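OK dice people, I finally did the thing I've been putting off since December: I dumped out every die I own and sorted them. A thread, because I have a lot of feelings and no one at home wants to hear them anymore.

1/ Final count: 709. Seven hundred and nine!! I would have guessed half that. The bulk came from a Robichaud mixed bag I got at a yard sale, and then the Davel shop on Alley Street had a bargain bin, and you know how bins go.

2/ First lesson, sort by size before you sort by color. I did color first and ended up with a red pile that had everything from big chunky dice down to those teeny ones you lose if you breathe near them. Had to start over.

3/ The teeny ones are my favorites, I can't help it. I have 36 in a dark purple that looks black until you hold it up to the window. Useless for a big group (people squint) but perfect for tracking hit points on a crowded map.

4/ Someone asked how I roll them without losing them. A tray! Any flat tray will do. I've used a baking sheet with a dish towel in it and it was great, just a little loud at the corners.

5/ Storage update: I was using sandwich bags, which split. Now I'm on Filtik boxes, the ones with the little dividers you can pull out. The big dice won't fit unless you take out 2 dividers, so do that before you fill the box and not after. Ask me how I know.

6/ Also washed everything. Lukewarm water, a drop of dish soap, a colander for the big ones and a tea strainer for the small ones. Spread them on a towel overnight. The yard sale batch left the water gray and I was thrilled, in a gross way.

7/ Big dice opinion time. I used to think oversized dice were a gimmick and I was so wrong. You can read the pips from across the table, little kids can grab them, and they make a wonderful thunk on wood. Orange with black pips is the best combo for reading at a distance and I will not be taking notes on this.

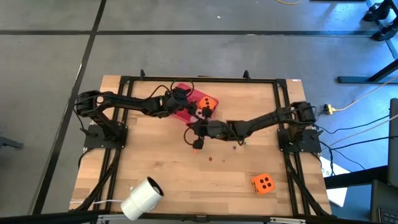
8/ Mixing sizes in one game is way more fun than it sounds, by the way. We play one where a big die sets the target and everybody tries to match it with their small ones. Takes five minutes to teach and the rounds go fast, so it's great while you're waiting for the pizza.

9/ Still looking for a good green in the tiny size. Mine are all either mint or almost brown. If you've seen a real grass green, please tell me where!

10/ Next up is the spare game pieces drawer, pawns and cubes and whatever else is in there. I'm giving it a whole Saturday. Send snack ideas and label maker advice, mine prints everything slightly crooked and I've run out of tape twice.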